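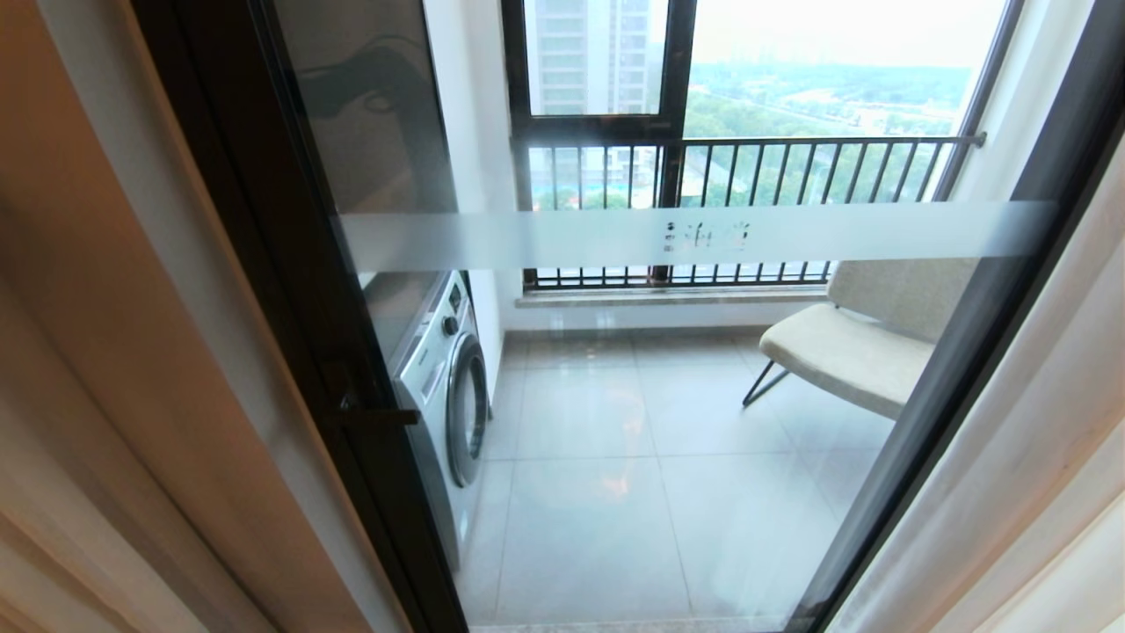
September, dye notebook, 7:40 am

Madder batch 20 came out of the pot overnight and WOW, the color! A proper brick red on the Fairweather wool, deeper than anything we got all summer. Same recipe as batch 19 except for the water, which I carried in from the Arville spring instead of using the tap. Very hard water, lots of chalk, and madder loves chalk.

Weights: 239 g dry wool, 813 g chopped root (the Boletti lot, two years old, smells like a cellar). Alum as usual. Held it under a simmer for 2 hours, then heat off and lid on.

The Mestex cotton is another story – pale salmon, patchy near the ties. I think I skimped on the scouring. Redo with soda ash and a longer boil, and tie it looser!

Exhaust bath still has plenty in it, so please don't pour it out. I want to try a silk scarf in there this afternoon, then a dip in iron for half of it (maybe plum? maybe mud).

Still to do: label the skeins, cut lightfast strips, order more alum.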